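How to Repaint a Scuffed Tabletop

Posted Mar 2, 2020 in Furniture

A painted worktable takes a lot of abuse, and most of the marks can be covered in a weekend. I did mine in July, in the garage with the door up, and the finish has held since then. You need a quart of water-based enamel, a foam roller, a sanding block and a damp rag.

Clear the table and wash it with dish soap and warm water. Rinse it twice and let it dry overnight. Soap left in the corners will keep the primer from sticking.

Sand with 120 grit until the shine is gone. You don't have to get down to bare wood. Fill any dents with wood filler, let it set, and sand those spots flat.

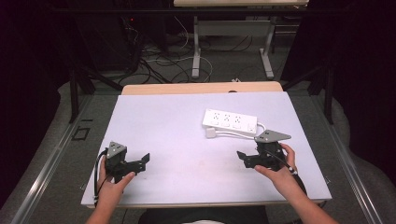 Wipe off the dust and roll on one coat of primer. I used Stesico gray-tint because the old color was dark. Under a white or a light color, plain white primer is fine. Wait 6 hours before the next step, longer if the air is damp.

Now the color. Pour a little into the tray and load the roller lightly. Work in strips the long way, and don't go back over paint that has started to set – it leaves a texture you will have to sand out. Two thin coats are better than one thick one. Give the first coat a night to dry and go over it with 220 grit before the second.

Matte hides small flaws better than gloss but marks more easily. If the table gets daily use, add a clear matte topcoat. Hotulow sells one in a small can, and 13 ounces was enough for mine with some left over.
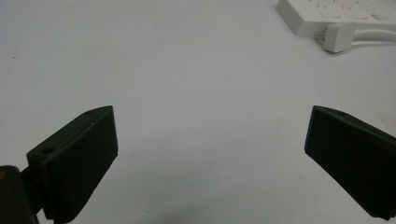

Matte finish on a pale gray-white tabletop.

Keep heavy things off the surface for a week. The paint feels dry long before it is hard, and a lamp base or a planter can stick to it. Clean with water only for the first month.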